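Open day at Vosthorpe, and a wire sorting cell

I drove out to the Vosthorpe open day on 1/12/24, mostly to look at the machine tools. I ended up spending most of the morning at the manipulation bench at the back of the hall.

The bench belongs to a small group called Flokach. Their task for the day was sorting scrap hookup wire by color into parts bins. It sounds trivial. Wire is one of the worse things you can give a parallel gripper. It has no fixed shape, it catches on itself, and pulling one strand tends to bring three others along.

The layout is simple. Two arms are bolted to the front rail of a white table, one at each end, with pale walls on three sides. Each arm has a parallel gripper and its own small sensor module at the wrist, with a purple cable running back from it. The bins are the stackable kind you find in any stockroom, in red, black and green, set in a row.

Armindo Esteves ran the bench and took questions while he worked. The assignment of wire to bin is fixed: white goes in red, blue goes in black, black goes in green. I asked why the black wire doesn't go in the black bin. He said they want the policy to learn a mapping, and matching colors would let it cheat. Fair enough. It also means a visitor needs a minute to work out what counts as a mistake.

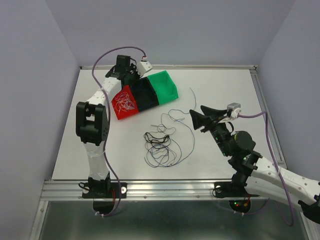
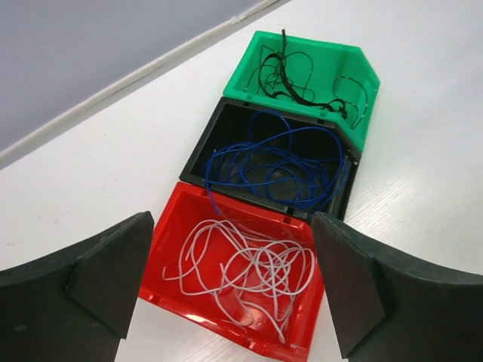

Table view first, then the bins from a wrist, with blue wire in the black one.

Why use two arms for a job that one arm could do?

Tangles. One gripper can lift a bundle, but it has nothing to pull against, so the whole bundle comes up together. A second gripper can hold part of the pile down while the first draws a strand out. Two arms also cover the table without long reaches, and long reaches cost accuracy at the fingertips.

Some notes on the numbers, as given to me. The current policy was trained on 648 teleoperated episodes. The target is 3000, which they hope to reach by June. A full sort is given a limit of 15 minutes. I stayed for 8 attempts and didn't keep a proper tally, so I won't quote a success rate. The usual failure was a strand that stayed hooked over a fingertip after release and came back out of the bin with the gripper.

Esteves thinks a different pad profile would fix part of that. They have tried one set of pads from Arkex and went back to their own. He was less sure about thin wire lying flat on the table, where the fingers have to get very close to the surface before they can pinch anything. I would have liked to see force data for that step, but there was no live plot on the bench.

Cycle time is slow. A person would clear the same pile in a fraction of the limit. I don't hold that against it at this stage, though I'd want the number on the handout, and it wasn't there.

The rest of the hall was more conventional. Stevens had a palletizer running behind a light curtain, with a queue for the pendant. I skipped the afternoon talks and left by the loading dock, where the parking was.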